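## Recording a tabletop demonstration by remote control

Clear the last session from the recorder before you power the arm. In Uker, open **Sessions > New** and set the task name. Use the same spelling every time; the exporter treats `pick_tube` and `Pick_tube` as separate tasks.

1. Home the arm and check that the leader and follower joints agree to within 2 degrees.
2. Lay out the objects. Change their positions between episodes.
3. Start recording, wait one second, then move.

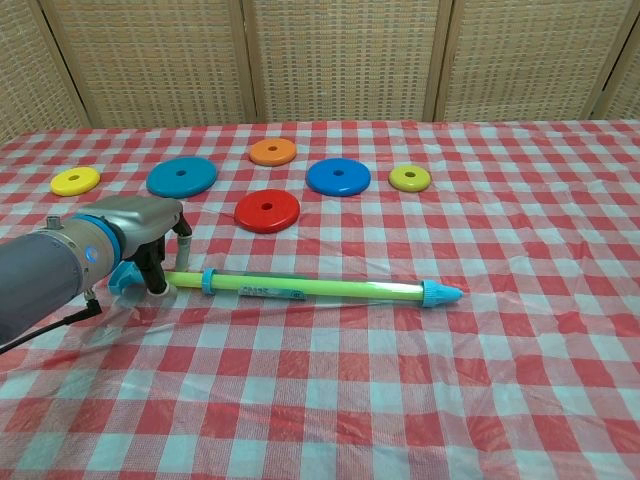 Close the gripper slowly on anything round or slick. If the grip slips, open fully, back off and try again in the same episode. Do not trim the failed attempt; mark it with `r` and keep going.

4. Return to home and stop recording.

Save after every 17 episodes. A full set is 100. Files over 1,039 MB fail to upload to Mesitz and must be split first.

Questions on the exporter go to Wael Cherkaoui.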